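Members' forum - Linen and Laundry
Posted by Salvador Cunha, November
Reading time: 2 minutes

Provville_Housekeeping
Members are invited to comment on the draft guidance for folding table linen. The present wording asks for cloths to be folded in thirds. It has stood since 1935, and several houses have asked that halves be allowed.

Ilura
We support the change. Our dining room holds 50 covers, and folding in halves leaves one crease down the centre, where the flowers hide it.

Falcão
I must respectfully disagree. Thirds sit better on a narrow shelf, and our shelves are 9 inches deep. A cloth folded in halves hangs over the front and gathers dust.

Ilura
The depth of a shelf is a matter for each house. The guidance should deal with the cloth.

Gestex
We would ask that coloured cloths be treated separately. Dark blue shows a crease far more than white does, and ours are refolded along new lines every seven weeks. 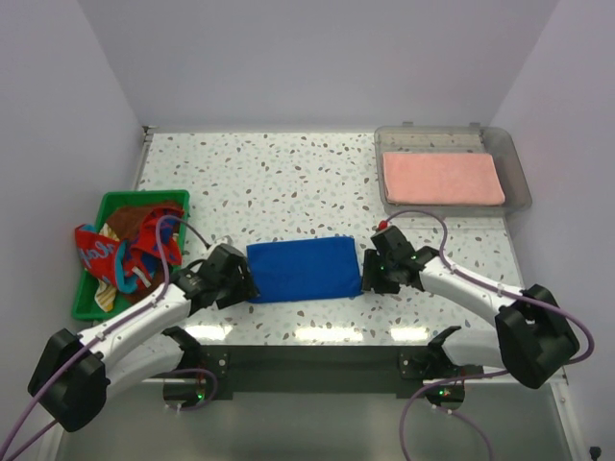
Falcão replied that refolding on that scale would need more staff hours than a small house can spare, and asked for the point to be made optional.

Provville_Housekeeping
Noted. Both folds will go forward in the next draft - with refolding as advice only.

Comments (2)

M. Tarrant: Will napkins be covered as well?

Linenroom: We still prefer thirds.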